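How to get stuck-on food off your everyday bowls

2018-01-05 – 2 minute read

I eat porridge nearly every morning from October until March, and I am terrible at rinsing the bowl afterwards. By the time I get home the leftovers have set like plaster (anyone with a porridge habit will know exactly what I mean!). I used to go at them with the scratchy side of a sponge until my wrist ached, and all I got for it was a set of dull bowls. So this is what I do now, and it's mostly waiting about.

What you'll need

Washing-up liquid, bicarbonate of soda, a soft cloth and a washing-up brush. Mine is a Flilo one from the hardware shop in Retudville and it's lasted ages, but any brush with nylon bristles will do.

Step one: soak in cold water

Yes, cold! Hot water cooks the starch on even harder, and the same goes for egg. Fill the bowl right up over the tide mark, add a squirt of washing-up liquid and leave it for 17 minutes. That's how long my radio programme lasts before the news, so I've never tried any other number. If it's been sitting overnight, give it two rounds with fresh water.

Step two: make a paste

Mix 2 tablespoons of bicarb with just enough water to make something like toothpaste. Tip the soaking water out, dab the paste on wherever food is still clinging and rub in small circles with the cloth. Don't forget the rim – on wide bowls the splashes hide there and you only find them when you're laying the table.

Plain glazed bowls are the easiest of the lot, and I'd happily use the paste on them every week. Go gently on anything with a gold edge or a painted pattern, and keep it away from wood altogether.

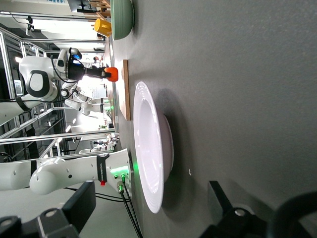
Step three: rinse and dry

Rinse in warm water until the bowl stops feeling gritty, then dry it straight away with a clean tea towel. We've got very hard water here and if I leave things on the rack they come out spotty. A splash of white vinegar in the last rinse helps with that too.

If you've still got grey lines from cutlery, those are metal marks and a bit more paste will usually shift them. It took me three goes on my old Rinaldi pasta bowls – I'd left those for years, mind you.

You might also like
Descaling a kettle without the smell
Can you save a scorched saucepan?
My Skornar dish rack, one year on
Getting tea stains out of mugs

Questions? Use the contact page | © 2018 | Back to top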